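Why I stayed up for the Kalcombe bylaw vote

May 18, 2020

I've been banging on about the street trading bylaw to anyone who'll listen, so you can imagine how I felt when the council finally put it on the agenda, livestream and all! I made a pot of tea, propped the laptop up and settled in for the long haul.

Quick catch-up if you live elsewhere. The old bylaw lets the town charge stallholders for a full year's pitch even if they only trade in summer. The new one would let them pay by the month, starting in June. It's such a sensible change, and the petition for it got 3,057 signatures, which for Kalcombe is enormous.

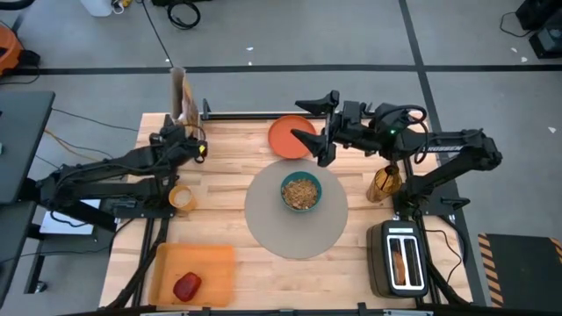 The debate

I honestly love a council debate. Councillor Griletti opened for the motion and was brilliant, going through the fees line by line and asking who could afford them with the square shut. Councillor Kołodziej spoke against, and I'll give credit where it's due, it was a proper argument about the hole it would leave in the cleansing budget. I still think that hole can be filled from the car park money (see my very long post on the car park money).

Then the sound went for a bit and the chat filled up with people typing "unmute", me included.

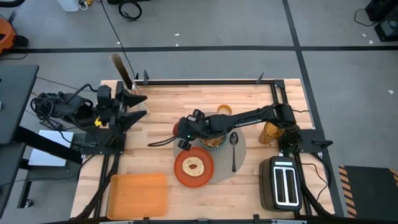

Table with a tall object near the back corner

When it came back they'd moved on to the amendment, which would limit monthly pitches to traders who live in the town. I was dead against that one. Half the fun of the Wamusari end of the market is the people who drive in from the villages with their cheeses and their plants, and I'd hate to lose them over a postcode.

It fell by 4 votes, hurray!

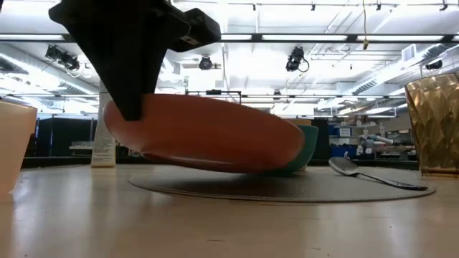 The main motion was closer than I'd have liked, and it passed by 2. I cheered loudly enough to set next door's dog off. There's still a second reading to come, and the clerk is taking written comments before then, so please do send one in, even if it's only a couple of lines. Last time they asked for comments on anything to do with the market, the form was buried three pages deep on the council site, so I'll put the link in the sidebar as soon as it's up.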